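# Where Does a T-shirt Come From?

Most T-shirts are made of cotton, and cotton starts out as a plant. 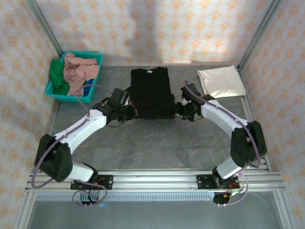 Cotton grows on bushes in warm places. First the bush has flowers. When a flower drops off, it leaves behind a small green pod called a **boll**. The boll gets bigger for several weeks, then splits open. Inside is a puff of white fluff with seeds tucked into it.

## From fluff to thread

After the cotton is picked, a machine called a **gin** pulls the seeds out. The fluff is made of thin hairs called fibers. One fiber is shorter than your finger and easy to break.

Next, the fibers are combed so they all point the same way. Then they are twisted together. This is called **spinning**, and it makes a long, strong thread called yarn.

You can try it. Pull a little fluff from a cotton ball and roll it between your fingers, always in the same direction. Now tug it. It is harder to pull apart than before.

## From thread to cloth

There are two main ways to make cloth from yarn:

- **Weaving** – threads cross over and under each other. Bed sheets and jeans are woven.
- **Knitting** – the yarn is bent into rows of loops. T-shirts are knitted.

Loops can open up and close again, so a T-shirt stretches when you pull it over your head.

## Adding color

Cotton cloth is a creamy color at first. It can be bleached white or soaked in dye. Black takes a lot of dye, and some of it can come out in the wash. Wash a new black shirt with other dark clothes.

## Cutting and sewing

The cloth is stacked in layers and cut into a front, a back and two sleeves. A strip of stretchy cloth goes around the neck. In a sewing shop in Pridlow, Sadia Dogar sews only sleeves. Another worker does the neck, and another does the bottom hem. Together they finish 300 shirts a day.

## Words to know

**Boll:** the pod that holds the cotton

**Fiber:** a very thin hair of cotton

**Hem:** a folded edge that is sewn down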